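# Teaching the arm, one grab at a time

I finally put up the gallery from our teleop days at Zavel!

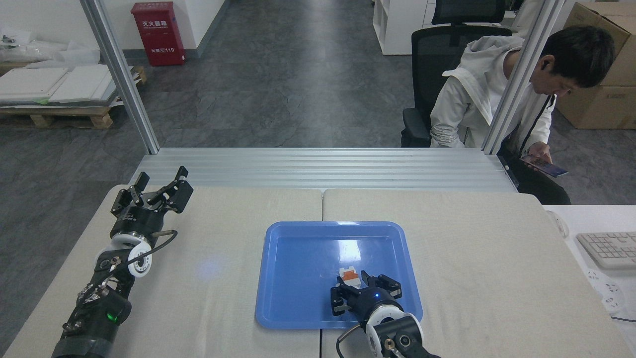 **Category: Remote control / Pick practice**

Right gripper open around the little white piece with the orange top, down in the blue tray. I love this part of a run, because everything comes down to how slowly you can make yourself close your own hand (I am not slow by nature, ask anyone). The left arm sits this grab out.

A few notes for the people who keep emailing me:

- We drive both arms by remote control, and every run gets saved as a demo. Ronja Nygård set our goal for August at 2,000 and we're at 1,700, so we're getting there!
- Tray jobs are harder than they look. The raised edges mean you have to come in from above, and new drivers clip the side a lot. Kaan Öztürkmen's trick is to stop over the tray, breathe, then go down.
- Sloppy runs stay in if the driver recovers. Thư La and I argued over that one for most of a lunch, and she won.
- We swap drivers after 24 runs. Past that my wrist gets lazy and the demos get lazy with it.

Next batch is two-handed passing, with Đức Hà driving. I'll add those to the gallery once he's picked his favorites.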